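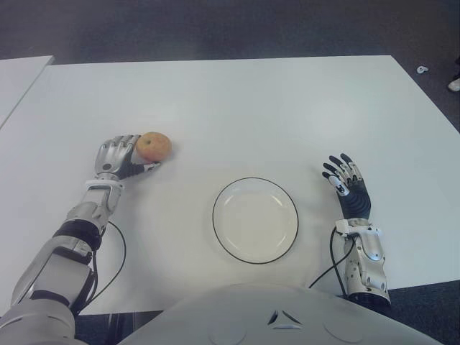

Frida Lykkegaard wrote to us in November that she had put off having her bunion looked at for years, and that she wished she had come to Herdale Family Foot Care a good deal sooner, as she was back in her walking shoes before spring.

We get a fair number of letters like hers, and we read every one of them over coffee at the front desk! Our practice opened 25 years ago in two small rooms above the Wista pharmacy, and we have since moved down to the street level, so you won't have to climb any stairs on a sore heel.

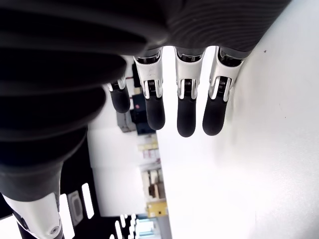

A close-up of four fingers on a robotic hand.

We treat heel pain, ingrown nails, flat feet, corns and sprained ankles, and we see a great many people with diabetes, who really should have their feet checked regularly. A first visit takes 40 minutes, so there's time to talk (please bring the shoes you wear most, even the old ones). If you need custom insoles, we take the molds right in the office and
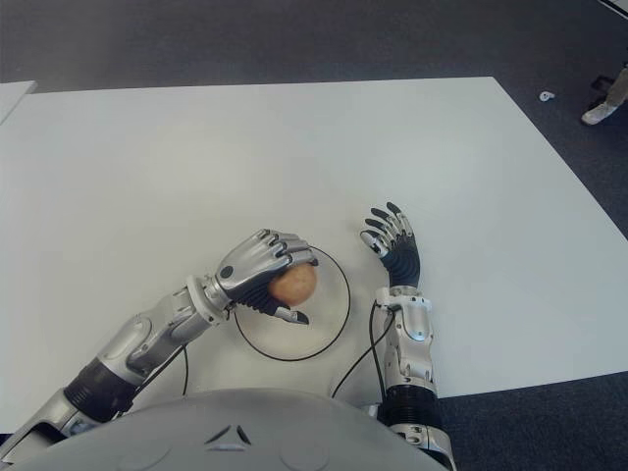
send them over to the Tekleab workshop, and we'll call you as soon as they come back so we can check the fit together. Children are welcome, and so are nervous grown-ups. The parking lot is behind the building, off Devex Lane, and the door is open from 8 a.m.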